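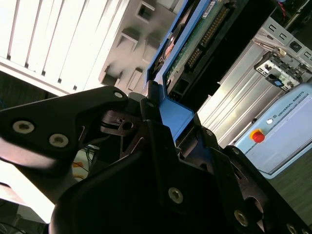 Wanted: patient hands for our computer refurbishing bench

Pilkington Reuse is looking for a bench assistant to join us in November, and we would love to hear from you if you are the kind of person who can't throw away an old computer without first taking the side off to have a look inside. We take in retired office machines, strip them down to their parts, check what still works, and build them back up for schools and small offices around Nurnance. It is quiet, fiddly, satisfying work, and we have more of it than we can keep up with!

What you would be doing

Most of your day would go to hard drives. Each one has to come out of its machine in its caddy, have its connector pins looked over under a good light, and go on to be wiped and tested before it is cleared for another life. We have 250 drives waiting at the moment and another 500 promised from an office that is moving across town, so you would not be short of company. The rest of your time would be spent on cases and panels, tidying cables (there are always cables), and writing up the log, which we still keep on paper as well as on the computer.

You would start at 8:30 in the morning with coffee and a look at the day's pile, and we finish at 4:30. Kieran Hollis runs the bench and will sit beside you for your first few weeks. He is very good at explaining things twice.
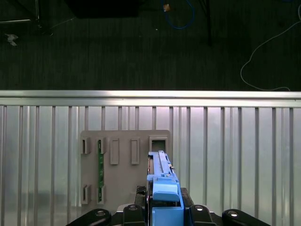

What we hope you'll bring

You don't need a certificate. We care much more that you are careful, that you can tell when a part is seated properly and when it is only nearly there, and that you will stop and ask before you push. Some experience with small screws and small connectors would be a help - model building, sewing machine repair and bicycle work all count with us. You should be comfortable lifting a desktop case and crouching down to work near the floor now and then.

Pay and how to apply

The post is part time to begin with, with a good chance of more hours in the new year. We pay weekly and will go over the rate with you when we first talk. Tools and gloves are provided, and so is lunch.

Please send us a short letter telling us about something you have taken apart and put back together. Bring it by the workshop at 89 Petier Street, side door, and ask for Kieran.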